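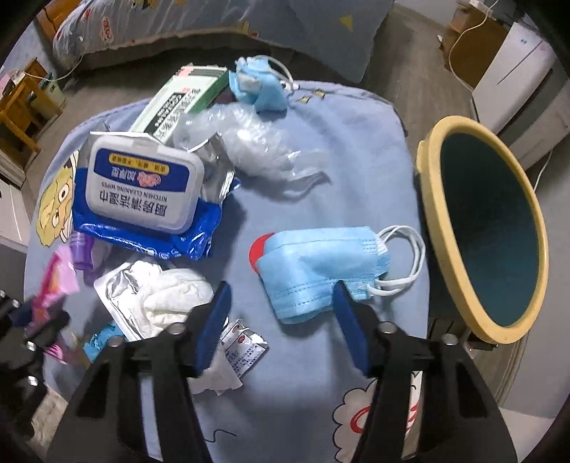
How to re-tip and clean your in-ear headphones when one side goes quiet

Left side quieter than the right? Probably not dead. Nine times out of ten it's gunk in the nozzle or a tip that has gone hard. This takes one evening, most of it waiting. Written for the Kedgate in-ears (mine are the Stollau tuning) but any pair with removable tips works the same way.

What you need

Soft dry toothbrush, a cheap one
Isopropyl alcohol, the drugstore kind
Cotton swabs
Blu-tack or similar putty
New tips, 2 pairs in case you guess the size wrong
Good light

Step 1. Check it's the earphone

Swap left and right in your ears. If the quiet side moves with the earphone, keep reading. If it stays in the same ear, go see somebody about your ear. Try a second phone or player too. And check the balance slider in the accessibility settings, mine got bumped once and I lost a whole evening to it.

Step 2. Tips off

Pinch the tip at the base, right where it meets the nozzle, twist and pull. Don't yank on the cable. Foam ones tear, fine, they were going in the trash anyway. Silicone ones can be washed in warm water and a drop of dish soap. Rinse, shake, leave overnight if you're going to reuse them.

Step 3. Clean the mesh

Hold the earphone with the nozzle pointing DOWN. Important. You want crud falling out, not in. Brush lightly, short strokes. Then press a bit of putty on the mesh and lift straight off. Repeat with a fresh bit till it comes away clean. No pins, no needles, no compressed air. A pin goes straight through the mesh and then you really do have a dead earphone.

Alcohol only on the outside of the nozzle, on a swab that's damp and not dripping. Let it dry.

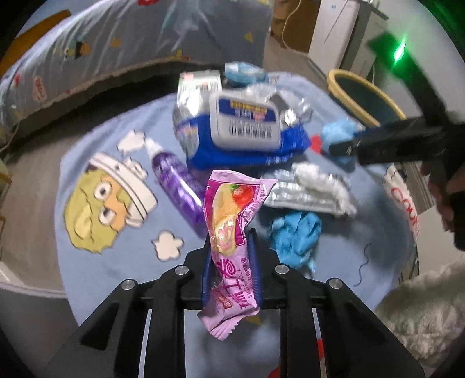 Step 4. Pick the size

Most people wear them too small. Start with medium, go up one, see if the bass comes back. You want a seal, not pain. Saithong sells a mixed bag of silicone tips for cheap and the large in there runs a bit bigger then the one that came in the Kedgate box. Foam seals better but dies faster. To put foam in, roll it tight between finger and thumb so it's squashed like the crumpled wrapper on that pink swiss roll, get it in your ear quick, hold for a slow count while it opens back up. Silicone just push and twist.

Step 5. Test

Play something mono, a podcast is good. Voice should sit dead center. If it leans to one side, reseat the tip on the weak side before you do anything else. For bass I use the 100 Hz tone in the Stavaddale test app, then the 300. Both sides should match. Start low on the volume!!

Still quiet?

Wiggle the connector where the cable meets the earphone. Crackle means cable. On the Kedgates it unplugs, so swap the cable left to right and see if the problem follows it. New cable is a lot cheaper than a new set. If the cable's fine and the mesh is clean, the driver is probaly gone and that's a warranty email.

Do the brush part once a month. Tips whenever they stop springing back.

Posted by Nhi Ung under Audio, Repairs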